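March 1, 2018

I slept badly again. The wind came from the sea the whole night and the window in my room at Drorholm does not close well. At five I gave up and made tea, and then I sat with my notebook until it was light.

Today was the first rehearsal with the full choir. Lotte Postma told me in September that there would be 48 singers, and I did not believe her, but the hall was full. I stand in the second row of the altos, between Hannelore Oltmanns and a tall woman whose name I still have not learned. Hannelore reads music very fast. I hold on to her voice like a child holds a sleeve, and when she breathes I am lost.

We worked on the slow piece for almost the whole morning. It has only 14 lines of text, but the vowels are difficult for me. In my language the mouth stays more closed. Lotte stopped us many times at the same word and said, open, open, like you are surprised. I was surprised, mostly at how tired my face can get from singing.

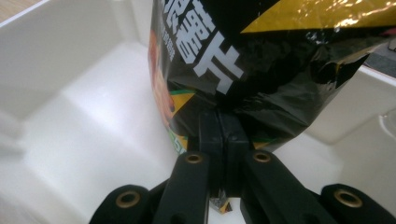

In the break I spoke with Tae-yang Kwon, who sings bass and came by the night ferry from Skirnari. He was seasick and could eat only dry bread, but he sang very well after it. He says the church where we will perform has an echo so long that you must sing softer than you want. I wrote this down on my score, on page three, with a pencil.

In the afternoon my voice was already rough. I should drink more water and talk less, but people here are kind and they ask me things – where I come from, how long I have been singing – and I like to answer them properly, even when I need time to find the words.

A letter came from Eldana Woldegiorgis. She has moved to a smaller apartment and has sold the piano. She wrote it in one short line, between the weather and her new address. I have read that line several times. I will answer her tomorrow, after breakfast, before the rehearsal at ten.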